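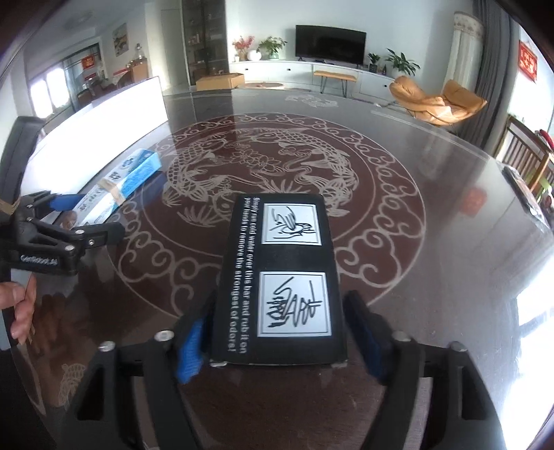

The odor bar box between the jaws, on the carp table.

I finally made it out to the Illano open day on June 4, 2022, after missing the one in February with a cold. I'd been told to expect a lot of talk and not much hands-on, so I brought a notebook and low hopes. I filled nine pages and forgot to eat lunch!

First, getting there. The bus leaves you at the bottom of the hill and the signs run out at the second corner, so follow the people with lanyards. Sign-in was quick, coffee was weak, and there was a tray of little coconut cakes from Chaimongkol, the bakery by the bus stop, which I went back to more than once.

I skipped the big talk and went straight to the session I'd circled, which was on looking after hand-held grippers. These are the kind you carry and squeeze yourself -- two black jaws on linkages, with a blue textured pad near the tip where it meets whatever you're picking up. Tumaini Nzioka ran it. She keeps the whole set going and has a very calm way of telling you that you're doing something wrong.

Most of the upkeep is the pads, she told us. They pick up skin oil, cardboard dust and the gloss off printed boxes, and then things start to slide. She wipes them at the start of every session with a damp cloth, never anything with solvent in it, and changes a pair after 3000 squeezes or when the texture goes smooth under her thumb, whichever happens first. The pair she passed around had come off at 827 -- no, I've checked my notes, 828 -- after somebody spent an afternoon on sandpaper packets. You could feel the difference right away.

Next come the screws at the joints. Snug, then back off a hair, then open and close the jaws and see if they come together evenly. If one side lags she loosens both and starts over. I tried this and got it wrong twice (too tight, then way too tight). She said the usual mistake is to fix the lazy jaw and leave the other alone, and then you chase it back and forth all morning. A dab of thread locker goes on at the end, and then it sits overnight.

Then there's the test grip. She likes small boxes with a bit of wear on them, because crisp new ones are too easy. My favorite was a black one with scuffed corners and a sketch of hands on top. It's for one of those bars you rub on your hands under cold water "to remove the strongest of odors!" and yes, I now want one, I cook a lot of fish. You come down over the box with a jaw on each side, close slowly, and watch whether it turns as the pads touch. If it twists, one pad is landing early and you go back to the screws. If it stays straight, lift it a couple of inches, hold, put it down. She does three of those and writes the result in a log, a plain paper one that was up to entry 327.

Somebody asked why she bothers with paper. She has a spreadsheet too, it's called Plomenum for reasons I didn't catch, but the notebook lives with the tools and gets filled in by whoever is holding the screwdriver.

I also asked about shiny tables, thinking of my own at home. Her advice was to practice on one. A box skates on a polished surface, so a crooked grip shows up faster than it would on a rubber mat. Mind the finish with the fingertips, though.

After that I wandered over to the Flumard stand, where they had replacement pads in bags and a cutter for making your own from sheet. Roughly half the people there seemed to be waiting for the cutter, so I took a leaflet and left. The pads come in two firmnesses and Tumaini uses the softer one.

Wear flat shoes if you go, and get to the gripper session early, there are only a few stools. The coconut cakes were gone by two.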